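Blew a tire on the highway, do I have to replace all of them?

Posted in Cars and Roadside, September 2019

So last month I had a rear tire go on me on the highway just outside Sirnthorpe. Big bang, lots of wobbling, and I crawled onto the shoulder with my heart in my mouth. I've got a set of 4 Ondel all-seasons with two years on them, and the shop says I should buy a whole new set. Is that really a thing, or am I being sold to?

gravelroad917

I'd buy 2 and put them on the same axle. If your car is all-wheel drive it gets fussier, so check the owner's manual for how much tread difference it allows. And measure what you have left! I keep a tread gauge in the kitchen drawer with the whisks (don't ask) and it takes a minute.
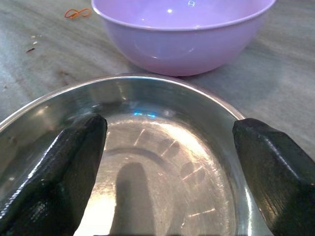 Steel bowl and lilac bowl on the counter

Also, ask if your tires came with road hazard coverage. Mine did and I'd totally forgot about it. I got 60 bucks back, better than nothing.

slowlane_kao

Just get all new ones, tires are cheap compared to a wreck.

Biltovow_Dad

What the first poster said. Please check your spare too, mine was flat when I needed it in August!!

Contact us | Copyright Sirnthorpe Neighbors Help Board | Back to top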